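Packing a small toiletry box for guests

At our guest house in Plevstead we put a little box in each room. My colleague Regula Thaler showed me how to do it, and I write her way down for you.

First lay everything on the table beside the open box: toothpaste in travel size, toothbrush, razor. 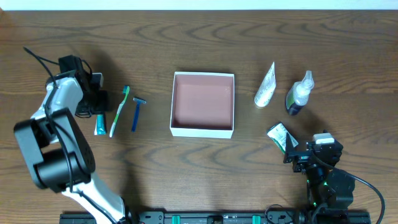 Put the toothbrush in first, from corner to corner, as it is the longest piece. The razor goes next to it, with the head turned away from the bristles. Toothpaste comes last. Check that its cap is closed well.

For 4 rooms I need 2 packs of razors.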